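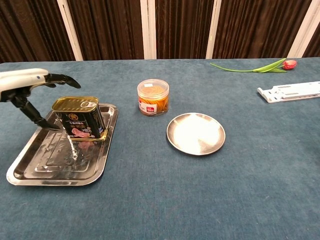
How much weight can one shelf of the Jivell larder rack carry?

Each shelf carries 15 kg when the load is spread over the full width. The top shelf is for light packets only, and the weight given on the label inside the left upright has priority over this page.

6 shares
3 comments

Section 3. Setting up the shelves and loading tinned food

Before you begin this section, the frame must be standing and fixed to the wall as explained in the section before. Please do not load a frame which is not yet fixed, even for a short time. The rack is tall and narrow, and with full tins on the upper shelves it can tip forward when a person pulls on it.

You need a soft cloth, a spirit level, a pencil and the small key from the bag of fittings.

3.1 Fitting the shelves

1. Put all the shelf clips on the floor and check that none is bent. A bent clip must not be straightened with pliers. Ask Prakbridge for a new one.
2. Decide the height of the shelves. Measure your tallest tin or jar and leave a space of three fingers above it, so that your hand can enter comfortably.
3. Mark the chosen holes lightly with the pencil on all the uprights. It is easy to be one hole wrong at the back, where there is less light.
4. Press the clips into the holes until the shoulder of the clip touches the metal.
5. Lower the bottom shelf first, with the raised lip at the front. Then continue upwards.
6. Place the spirit level on every shelf, first from left to right and then from front to back. If the shelf is not level, turn the feet of the frame with the key.

Note: On racks sold with the Costadgate door set, the bottom shelf is already in place and is held by screws. Do not remove it. The door hinges depend on it.

Caution: Keep your fingers away from the corners when you lower a shelf. The shelf drops the last part by its own weight.

3.2 Fitting the tin dividers

The dividers are the thin bent wires in the flat box. They keep rows of tins apart and can be moved later without tools.

1. Hook the rear end of the divider over the back rail.
2. Push the front end down behind the lip. You should hear a click.
3. Try to move the divider sideways. If it moves freely, the rear hook is not seated and you must begin again.

Round tins stand well between two dividers. For flat or rectangular tins, such as sardines and luncheon meat, we advise to leave the dividers out and to stand the tins side by side with the labels to the front. Tins with a key or a ring on the lid should not be stacked, as the ring can be lifted by the tin above when you pull it out.

3.3 Loading for the first time

1. Wipe the shelves with a dry cloth. There may be a little oil from the factory in the folds of the metal.
2. Look at every tin before it goes on the shelf. Put aside any tin which is swollen, leaking, badly rusted, or has a deep dent on a seam. Such tins should not be opened and should not be eaten.
3. Sort the tins by the date printed on them.
4. Load the heaviest tins on the bottom shelf.
5. Put the later dates at the back and the earlier dates at the front. When you buy new tins, they go in at the back also.
6. Close the doors, if you have them, and check that no tin touches the inside.

Note: The date on most tins is a "best before" date and concerns the quality. A "use by" date concerns safety and must be followed. Some hams in tins must be kept in the refrigerator, even before opening, so please read the label of each one.

Caution: Do not keep opened tins on the rack. Move what is left into a clean container with a lid and place it in the refrigerator.

3.4 Care of the rack

Wipe the shelves with warm water and a little washing-up liquid, and dry them directly. Do not use steel wool or any cleaner with bleach. If a tin has leaked, take off the complete shelf and wash it in the sink, including the holes at the edge where the liquid can stay.

Check the wall fixing every September, before the cupboards are filled for the winter. The screw should not turn by hand. If the wall is damp, choose another place for the rack, for tins will rust there quickly.

The optional basket by Crabtree fits only on the lowest rail. It is not included in the weight given for the shelf, so the shelf above it may be loaded as usual.

Text of this section revised by Beryl Tapley. For missing clips or dividers, please give the letter printed on the flat box when you write to us.

3.5 Moving the rack

Take out all tins and dividers, then lift out the shelves from the top downwards. Loosen the wall fixing last, with a second person holding the frame.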